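Trier les couverts et laver les joints : ce que je garde, ce que je laisse

Je lis beaucoup de pages d'astuces et je m'en méfie de plus en plus. On y promet une cuisine rangée en un après-midi et un sol comme neuf avec trois cuillères de bicarbonate. J'ai essayé une bonne partie de ces recettes. Voici mes notes, sans garantie de miracle.

Le bac à couverts : utile, à condition d'en avoir peu

Les bacs à compartiments se vendent comme la solution à tous les tiroirs en désordre. Je n'y crois qu'à moitié. Un bac à trois cases marche très bien pour les couverts en plastique, ceux des enfants, des pique-niques ou du coin goûter. Pour une ménagère complète, c'est vite la forêt : les manches s'emmêlent, on tire une fourchette et il en vient cinq.

Ma limite est de 12 pièces par bac. Au-delà, les fourchettes s'accrochent par les dents et plus personne ne remet rien au bon endroit. Elvia Contreras, ma voisine de palier, en met le double et me jure que ça tient. J'ai vu son bac. Ça tient parce qu'elle repasse derrière tout le monde le soir.

Quelques points sur lesquels j'ai fini par avoir un avis :

Les parois ajourées. On les dit plus hygiéniques. Elles laissent passer l'air, d'accord, mais elles retiennent aussi les miettes dans chaque fente. Une vieille brosse à dents, de l'eau tiède, un peu de liquide vaisselle, et on frotte de l'intérieur vers l'extérieur. Le lave-vaisselle, je m'en passe : un de mes bacs Kolano y a pris une forme de bateau.

Le sens des couverts. Cuillères et fourchettes, tête en haut, on les reconnaît de loin. Pour les couteaux en plastique à bout rond, lame en haut aussi, le risque est nul ou presque. Pour de vrais couteaux, jamais dans un bac ouvert, et surtout pas à hauteur d'enfant.

Les couleurs. Attribuer une couleur à chaque membre de la famille me paraît une fausse bonne idée. Le jour où le vert disparaît, c'est le drame. Une forme par case et les couleurs mélangées, cela suffit largement.

Les étiquettes. C'est la seule partie du système que je défends vraiment. Un petit carré blanc, un contour noir, un seul mot ou un seul signe. Le joli lettrage à la main sur papier kraft ne survit pas à la première éclaboussure. Nele Fröhlich, qui étiquette tout chez elle jusqu'aux boîtes de piles, préfère le ruban plastifié. Moi, je me contente de papier épais recouvert de ruban adhésif transparent qui déborde de 5 millimètres de chaque côté. La colle en bâton seule, je déconseille : sur du plastique lisse, le papier finit par se décoller aux coins.
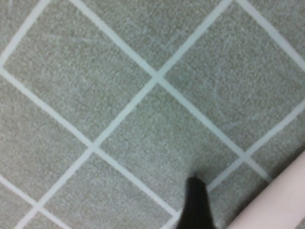
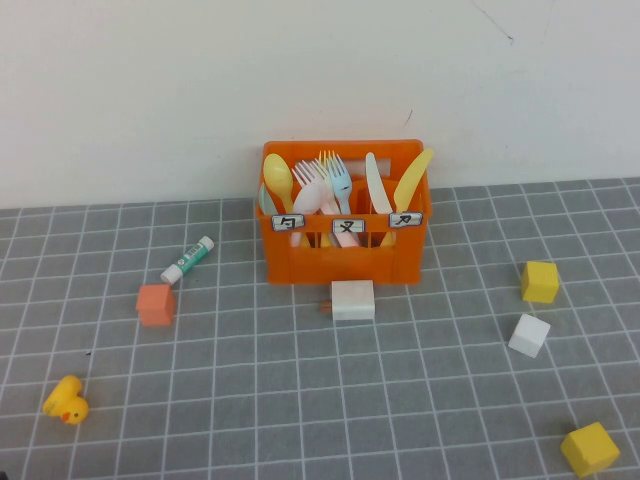
Le sol carrelé gris à joints clairs ; le bac orange, un caractère chinois par case : cuillère, fourchette, couteau.

Faut-il coller les étiquettes avant ou après avoir rempli le bac ?

Après, et même quelques jours après. On remplit, on laisse la maisonnée s'en servir, et on regarde où chacun range spontanément les cuillères. Si tout le monde les met à gauche, l'étiquette va à gauche. Coller d'abord et discuter ensuite, je l'ai fait, et j'ai passé une soirée à gratter de la colle avec l'ongle.

Pour enlever une étiquette récalcitrante, justement : de l'huile de cuisine, dix minutes d'attente, un chiffon. Les sprays spécialisés font la même chose en sentant plus fort. J'ai acheté une fois celui de chez Prodach, il est encore presque plein sous l'évier.

Les joints clairs sur carrelage gris

Autre sujet sur lequel on raconte n'importe quoi. Le carrelage gris moucheté cache tout, c'est sa grande qualité et son vice. On croit le sol propre, et ce sont les joints qui vous dénoncent. Plus ils sont clairs, plus la moindre goutte de café s'y lit.

Le mélange vinaigre et bicarbonate, d'abord. Ça mousse, c'est spectaculaire, et les deux se neutralisent en grande partie. Le vinaigre seul attaque peu à peu les joints en ciment, je ne m'en sers plus au sol. Le bicarbonate seul, en pâte épaisse avec un peu d'eau, donne un résultat correct sur les taches récentes. Sur les vieilles taches grasses, ne rêvez pas.

Ma méthode tient en peu de chose. J'aspire d'abord, en insistant sur les joints. J'étale la pâte avec une brosse étroite, 200 grammes de bicarbonate pour une petite cuisine. J'attends un quart d'heure, je frotte dans le sens du joint, je rince deux fois à l'eau claire. Le second rinçage compte plus que tout le reste : quand on le saute, il reste un voile blanc sur les carreaux gris et on croit avoir tout raté.

Pour les traces pâles sur les carreaux eux-mêmes, il faut savoir à quoi on a affaire. Un résidu de produit part avec un chiffon microfibre bien essoré. Une rayure ne part pas. Nicanor Contreras m'a soutenu qu'on pouvait l'effacer au dentifrice. J'ai essayé dans un coin, derrière la poubelle : la rayure est toujours là et le coin a senti la menthe jusqu'en avril.

Les carrelages posés en diagonale demandent un peu plus de patience. La serpillière suit les murs, les joints non, et l'eau sale s'arrête dans les angles des losanges. Je passe donc en biais, en reculant vers la porte. Rocío Maldonado fait des huit et trouve ça plus rapide. Essayez les deux, je n'ai pas vu de grande différence à part dans le dos.

Ce que je n'achète plus

Les séparateurs extensibles pour tiroirs, qui se détendent au bout de quelques semaines. Les stylos à joints, qui s'écaillent dans les zones de passage (le mien, un Hinojosa blanc, avait viré au beige avant l'été). Les lots de couverts en plastique trop fins, dont les dents cassent dans la première part de tarte.

J'hésite encore sur les petits balais vapeur. Aurelio Alvarado m'a prêté le sien, les joints étaient plus clairs après le passage, mais j'avais aussi brossé la veille. Je referai l'essai sans brosser.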